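Right, I said I'd do a thread on the two hand-held grippers we've been trying out, so here goes. Bit long, sorry. Tea first.

Quick background for anyone new: I do the data side for a small manipulation group in Distville. We walk about with a gripper in one hand, pick things up, put them down, and the wrist camera records the lot. Then an arm gets to learn from it.

We've had the Hakel since March. The Xue turned up a fortnight ago and I've been swapping between them ever since, same objects, same shelf, same grumbling from my thumb.

Weight first. The Hakel is the lighter one and you notice it by mid-morning. Tobiloba Dauda did 50 pick-and-place runs back to back with each and said the Xue felt like carrying a full kettle by the end. I only managed 20 before I wanted a sit down!

Trigger: the Xue wins, no contest. Long smooth pull, and you can feel where you are in it. The Hakel's goes light, light, light, CLUNK. Fine for a mug. Horrible for anything you don't want squashed.

Which brings me to thin flat things. Tags, straps, strips of card, all the stuff that's mostly edge. I've got a little box of them (11 at last count, someone keeps adding to it) and they've told me more about these two grippers than all the mugs and tins put together. 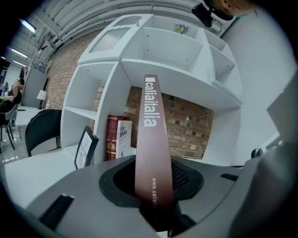
Gripper's-eye view of the caliaitalia strip, bookshelf behind.

Love that strip as a test piece, by the way. It's long and narrow, and the white lettering on the maroon-brown gives you something to check sharpness against when you go through the footage later.

On to cameras then. Both have a very wide lens, so straight shelves come out like bananas. You get used to it. The Xue bends things a bit less but you lose some of the room at the sides, and I'd sooner have the room. The tracking likes having plenty to look at: corners, book spines, bricks, whatever's going.

It does NOT like plain white walls. Did a whole batch facing one last week and the position estimate wandered off by itself halfway through. Turned round to face the shelves, did the same batch again, no bother at all.

Strip lights are the other pain. With the exposure on auto the Hakel flickers, so you have to fix it by hand every time you switch it on, because it forgets. Every. Single. Time. The Xue remembers. Whoever wrote that bit of firmware, I owe you a biscuit.

Someone asked about the controller. We run both through the Ondatus box, and the Xue needed a different cable plus an afternoon of Mark Anthony Dalisay muttering at a config file. It's all in the shared notes now if you're stuck on the same thing.

Battery, as that's always the next question: up to 1,000 grasps on a charge with the Hakel. I haven't run the Xue flat yet so I'm not going to guess.

Where I've ended up for now: Hakel for long sessions with chunky objects, Xue for anything thin or fiddly. If I could bolt the Xue trigger on to the Hakel body I'd be very happy indeed (yes I've asked, no I'm not allowed).

Next up is soft fingertips, two sorts, one of them quite smelly out of the packet. If you've used either gripper with gloves on, shout, I'd love to know how the trigger feels.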